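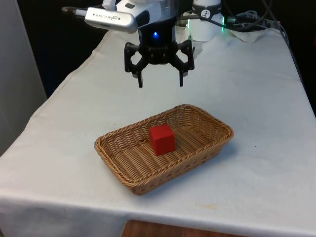 ## Limpar discos de vinil em casa: o que funciona e o que é conversa

Tenho 700 discos e já gastei mais dinheiro a limpá-los do que gostaria de admitir. Highlife, juju, dub, muita prensagem barata que passou décadas numa garagem. Desconfio de quase tudo o que se vende para o efeito, e as dicas que se seguem são as que sobreviveram a essa desconfiança.

### Escova de fibra de carbono

Vale a pena, e qualquer uma serve. Comprei a Lillard mais cara e uma sem marca, usei as duas durante um inverno e não notei diferença. Disco a rodar, escova pousada ao de leve durante duas voltas, depois retirar devagar para fora. Quem carrega com força só empurra o pó para dentro do sulco.

### Lavagem

Os frascos de líquido Vellstead prometem "restaurar o brilho original da gravação". Nenhum líquido restaura coisa nenhuma. Tira gordura e pó, e para isso basta:

- água destilada (a da torneira deixa calcário)
- 4 gotas de detergente da loiça neutro por litro, sem perfume
- um pano de microfibra limpo, lavado sem amaciador
- outro pano para secar

Passe sempre no sentido do sulco, enxague com água destilada simples e deixe secar ao alto num escorredor de loiça. Tape o rótulo. Já estraguei o de um Ngata de doze polegadas, e era justamente o único que tinha algum valor.

Atenção aos 78 rotações de goma-laca: álcool neles, nunca. Muitas receitas da internet esquecem este pormenor.

### Cola branca

Sim, aquela história de cobrir o disco com cola de madeira e arrancar a película. Experimentei num disco que já estava perdido. Saiu bastante sujidade, saíram também umas lascas de cola seca que ficaram presas no sulco. Perdi uma tarde. Há quem jure pelo método – eu não volto lá.

### Discos empenados

O truque do forno é uma péssima ideia. O dos livros pesados faz pouco, mas pelo menos não derrete nada. A Lærke Hafþórsson, que me vende metade do que compro, põe o disco entre duas placas de vidro perto de uma janela, umas horas, e garante que resulta. Vi dois casos: um melhorou, o outro ficou na mesma. Não tiro daí conclusão nenhuma.

### Arrumação

Sempre na vertical, nunca inclinados. As estantes Hesano aguentam bem, desde que aparafusadas à parede; uma fila de 200 discos pesa mais do que parece. Capas interiores de papel, fora – riscam e largam fibras. As de polietileno são baratas e chegam.

Depois de lavar um disco, espere 24 horas antes de o meter na capa nova. Talvez seja exagero meu, mas já encontrei bolor numa capa fechada à pressa.

### Agulha

Antes de culpar o disco, veja a agulha. Metade dos estalidos que me trazem para "resolver" desaparece com uma escovadela de trás para a frente, a seco.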